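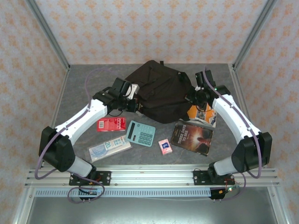

Packing small items into a soft bag: order, pouches, zippers

Page 1 of 1 — 2,783 views

plerbridge_k
Load order question. I have a dark fabric bag with no frame, a calculator, a red rectangular package, some paper slips in a clear plastic bag and a few other small things. The bag slumps as soon as it is set down. Flat items first, or heavy items first?

grekora12
Flat first, against the back panel. Calculator next, keys facing the paper. Anything boxy goes at the bottom. Keep the clear bag as it is; loose slips end up in the seams.

E. Mavromatis
Disagree on the calculator. Put it in last, near the opening. I use mine daily and unpacking 3 layers to reach it is a waste of time.

grekora12
Depends on use. For storage my order stands.

jollach
Mesh or solid fabric? It matters for the zipper. With mesh and a coil zipper the fabric gives under load and the track bends.
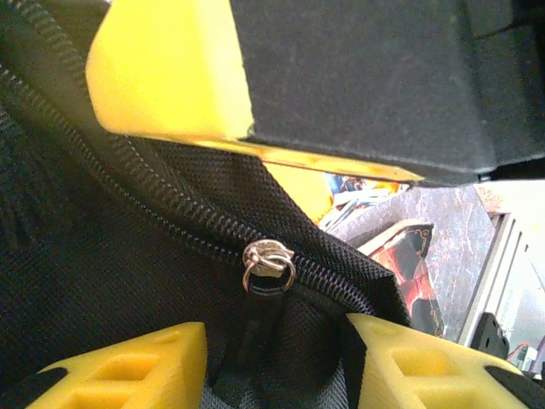 A bent track is fine as long as the curve is gradual. Hold the fabric taut behind the slider and pull in line with the teeth. A split ring with a fabric loop gives a better grip than a bare tab.

E. Mavromatis
Split rings work open. I replaced mine with cord in February.

jollach
A 12 mm ring of decent wire does not open. Cord frays.

plerbridge_k
Going with flat first, calculator on top. Will leave slack below the zipper — the last attempt was overfilled.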